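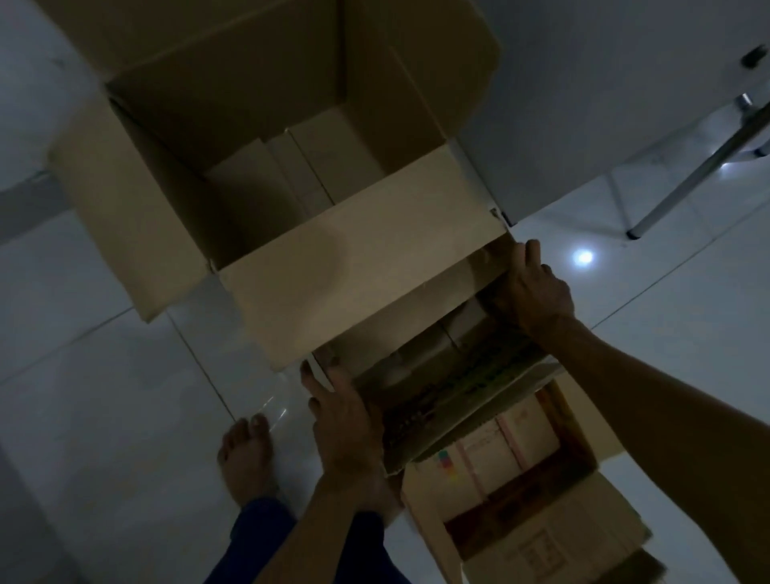

Por Zyanya Rosales · Atención al cliente, Tellano · Actualizado en mayo

Preguntas frecuentes sobre mudanzas y guardamuebles

Reunimos las dudas que más nos llegan por teléfono y por el formulario. Si la suya no aparece, escriba a la oficina de Ponce y le contestará Sarahí Salinas o Patricio Zapata.

¿Con cuánta antelación tengo que reservar?

Pedimos 14 días para una mudanza dentro de la ciudad. Entre junio y septiembre conviene llamar antes, sobre todo si necesita fin de mes. Para entrar en el guardamuebles sin transporte basta con avisar la víspera.

¿Cómo se calcula el presupuesto?

Por volumen, distancia y acceso. El volumen se estima con la lista de muebles que usted rellena o con una visita a domicilio. El acceso incluye pisos sin ascensor, calles donde no puede parar el camión y pasillos por los que un mueble no cabe montado. La visita es gratuita y dura menos de una hora.

El precio del presupuesto firmado no cambia, salvo que el día de la mudanza haya muebles que no estaban en la lista.

¿Las cajas están incluidas?

En la tarifa completa, sí. En la tarifa básica se compran aparte o se usan las propias. Aceptamos cajas de segunda mano siempre que cierren bien y el fondo no esté vencido. Las de fruta, abiertas por arriba, no se pueden apilar y no las cargamos.

¿Qué peso admite cada caja?

Como norma, que la pueda levantar una sola persona sin ayuda. Los libros y la vajilla van en cajas pequeñas. La ropa de cama, los cojines y las lámparas de tela pueden ir en las grandes. Si una caja grande se llena de libros, el equipo tendrá que repartir el contenido y ese tiempo se cobra.

¿Cómo cierro el fondo?

Primero las solapas cortas, después las largas, y cinta a lo largo de la junta. Una segunda tira cruzada si la caja va a llevar peso. Encajar las cuatro solapas una sobre otra sin cinta no sirve para el transporte.

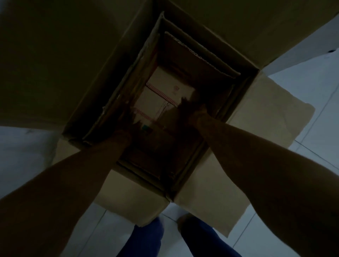
Caja grande con las solapas abiertas hacia fuera.

¿Tengo que etiquetar las cajas?

Sí. Escriba en un lateral la habitación de destino y, si quiere, un número. En la tapa no se lee cuando están apiladas. Consuelo Ventura, jefa de equipo, recomienda llevar una libreta con el número de cada caja y dos o tres palabras sobre el contenido.

¿Qué no transportan?

Bombonas de gas, pinturas y disolventes, plantas en trayectos de más de un día, animales, dinero, joyas y documentos originales. Los alimentos solo si son conservas o paquetes cerrados. El congelador debe estar vacío y descongelado desde el día anterior.

¿Desmontan los muebles?

Camas, mesas y armarios estándar, sí, en la tarifa completa. No desconectamos cocinas ni aparatos de gas. Los muebles empotrados se valoran en la visita. Guarde los tornillos de lo que desmonte usted en una bolsa pegada al propio mueble.

¿Qué cubre el seguro?

Los daños producidos durante la carga, el viaje y la descarga, hasta el valor declarado en la hoja de inventario. Lo que haya embalado el cliente queda cubierto si la caja llega golpeada por fuera. Si por fuera está intacta y dentro hay algo roto, no. Las piezas de valor especial se declaran una por una.

Para reclamar, haga fotos, conserve el embalaje y envíe el formulario 1028 en los siete días siguientes a la entrega. Getsemaní Huerta lleva las reclamaciones y responde por correo.

¿Cómo funciona el guardamuebles?

Alquilamos trasteros por meses en la nave Drumedport. El pago es por adelantado y la fianza, de 100 euros, se devuelve al dejar el espacio vacío y barrido. El horario de acceso es de 8:00 a 20:00. Para entrar fuera de ese horario hay que pedirlo en la oficina.

¿Puedo compartir el trastero con otra persona?

Sí, pero el contrato lo firma un solo titular. Las personas autorizadas deben figurar en el anexo con su documento de identidad.

¿Y si tengo que cambiar la fecha?

El primer cambio es gratuito si avisa con tres días. Después se cobra la salida del camión. Por lluvia no se anula una mudanza; por alerta meteorológica sí, y sin coste.

¿Quién pide el permiso para aparcar?

Nosotros, si contrata la tarifa completa. En la básica lo solicita el cliente en su ayuntamiento. Mándenos una copia antes del día de la mudanza, porque el conductor tiene que llevarla en la cabina.

¿Recogen las cajas vacías?

Una vez, durante el mes siguiente a la entrega. Déjelas plegadas y atadas. Se solicita desde el área de cliente, Kustero, con el número de contrato, o por teléfono en la extensión 1221.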